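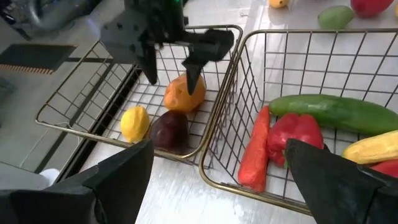

A lemon among other fruit in a wire basket. Ornitska shops will start selling Plerilness-treated produce in March.

Shoppers in Ornitska will be asked to pay a little more for fruit and vegetables treated with a new coating from March, after the grocer Drerska signed a deal with the firm behind it. The coating, called Plerilness, is said to keep produce fit to eat for up to 13 days longer. How it does so, and for which produce, is less clear.

Berge, the firm that makes it, describes Plerilness as a thin plant-based layer put on after washing. It says the average family could save £486 a year by throwing less food away. Asked how the sum was reached, Berge sent a two-page summary of a trial in 90 homes. The summary gives no figure for what those homes were throwing away before the trial began, and the full results have not been published.

It does say that 79 per cent of those who took part "noticed a difference". The question they were asked is not printed. Nor does the summary say whether they knew which of their fruit had been coated, which would seem a fairly basic thing to tell people.

"We are confident in the numbers and so are our partners," said Josué Camargo, who speaks for Berge. He said the full trial would be shared "when the time is right", and would not be drawn on when that might be. He confirmed that Berge had chosen the homes itself.

Mulugeta Weldu, who has sold fruit and vegetables at Ornitska market for most of his working life, is not rushing to sign up. He was offered a free month's supply of the coating and turned it down.

"A lemon keeps for weeks if you leave it alone," he said. "Most of what gets thrown out was never going to be eaten. People buy four of something when they wanted one. I don't see how a coating sorts that out."
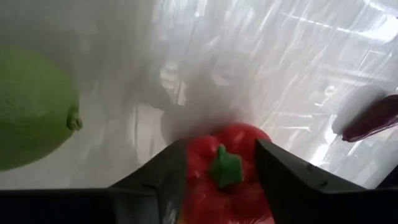

Price is the other sticking point. Drerska says treated goods will cost "pennies more", but it has not put out a price list, and the pennies will land on things that many people buy one at a time and use the same evening. A red pepper like the one in the picture is a fair example: anyone cooking it tonight gains nothing from an extra week of shelf life. The shop that has it on display for days beforehand might gain a good deal. Drerska would not say whether it expects to cut its own losses, or whether any of that money would come off the bill at the till.

The grocer also could not say if untreated produce would stay on sale next to the treated kind. A spokeswoman said choice was "very important to us" — an answer that leaves plenty of room. Labels will carry the Plerilness name, though their size and wording are still being worked out.

Weldu said he would look again if somebody showed him the full trial. Berge says it is in talks with two other grocers, which it declined to name.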